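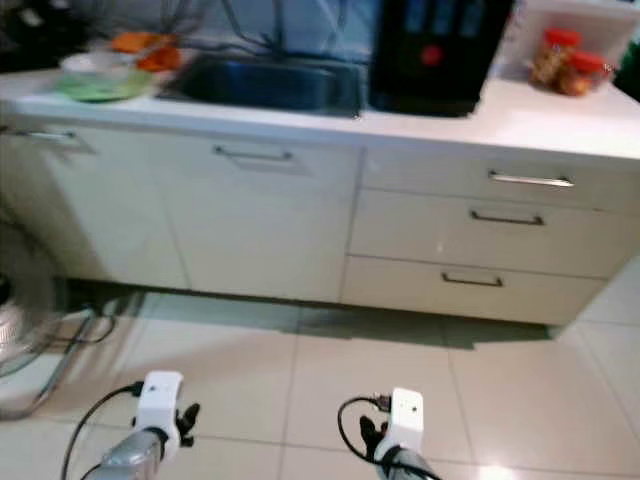 Descalcificar uma chaleira é das poucas tarefas domésticas em que a química faz quase tudo e a pessoa fica com o mérito. Moro numa terra de água duríssima, dessas que deixam uma crosta branca em tudo o que aquecem, e ao fim de alguns anos aprendi a tratar do assunto sem comprar saquetas milagrosas. O método serve para chaleiras elétricas, jarros de fogão e garrafas térmicas com fundo suspeito. Convém trabalhar numa bancada comprida e branca, com o lava-loiça encaixado nela, porque a solução ácida viaja pouco e as lascas de calcário, que são da mesma cor, não escandalizam as visitas.

O que é preciso

Ácido cítrico em pó (vende-se nas drogarias, ao lado do bicarbonato)
Água da torneira
Uma colher de sopa
Um pano velho
Paciência para 30 minutos sem chá

O vinagre também funciona. Funciona tanto que a cozinha cheira a salada até ao dia seguinte, e o primeiro café sabe a pepino em conserva. O meu cunhado, Khurram Kiani, jura que não nota diferença nenhuma, mas é pessoa para beber café de máquina de estação por gosto.

Passo 1. Ver o estado da coisa

Desligue a chaleira da tomada, deixe-a arrefecer e espreite lá para dentro com boa luz. Uma película esbranquiçada resolve-se à primeira. Se o fundo parecer uma maquete dos Alpes, conte com duas rondas. A minha chaleira atual, uma Kerow de litro e meio a que cá em casa se chama Greta, precisou de três quando a herdei. 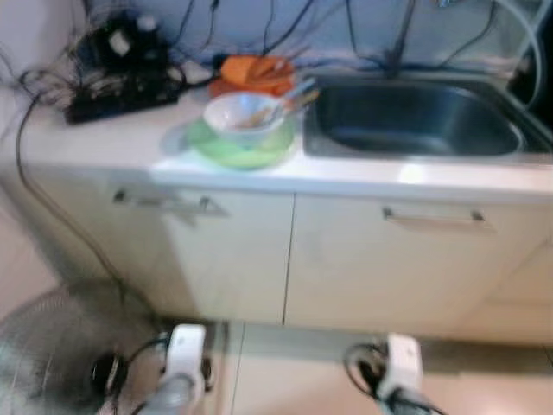 Passo 2. Preparar a solução

Encha a chaleira até meio e aqueça a água, mas sem chegar à fervura: 80 graus chegam perfeitamente. Se o modelo não tiver termóstato, desligue-a quando começar a resmungar. Só então junte uma colher de sopa rasa de ácido cítrico, devagar, com a cara afastada. A mistura borbulha e faz um chiado - é o calcário a protestar.

Não misture isto com lixívia. Nunca, nem um bocadinho, nem para ver.

Passo 3. Esperar

Meia hora, com a tampa aberta. Há quem volte a ligar a chaleira a meio para «dar força». O resultado costuma ser uma espuma que sobe com grande ambição e desce pela base elétrica. Vá ler o correio.
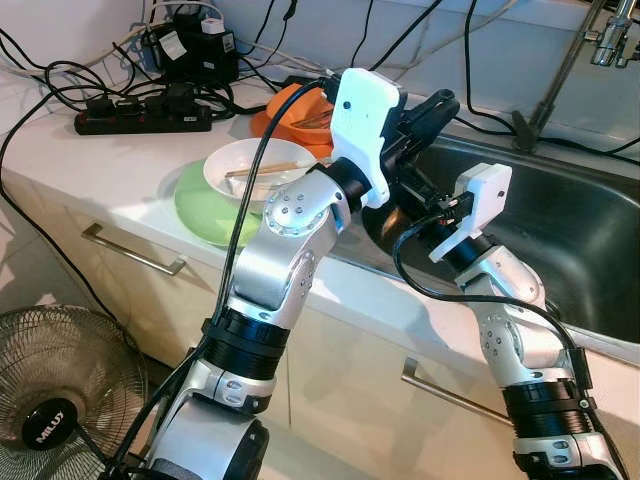 Passo 4. Despejar e enxaguar

Deite tudo pelo ralo com a torneira de água fria aberta. Enxague três vezes e passe o pano no interior, se a mão couber. A resistência à vista, nos modelos antigos, limpa-se com uma escova de dentes reformada. O filtro do bico sai quase sempre puxando para cima; ponha-o de molho num copo com a mesma solução e volte a encaixá-lo do lado certo, coisa que eu acerto metade das vezes.

Passo 5. A fervura de sacrifício

Ferva uma chaleira cheia de água limpa e deite-a fora. Se ainda cheirar a limão, repita. Esta água, depois de arrefecer, não vai para as plantas. Perdi assim um feto de que gostava bastante.

De quanto em quanto tempo?

Com água dura e uso diário, uma vez por mês. Com água macia, duas ou três vezes por ano. O leitor Poul Bundgaard escreveu a perguntar se pode deixar a solução de um dia para o outro. Pode, mas não ganha nada com isso, e alguém há de levantar-se antes dele para fazer chá.

Atualizado em 4 jun. 2020: corrigi a quantidade de ácido cítrico, que na versão anterior dava para descalcificar um navio.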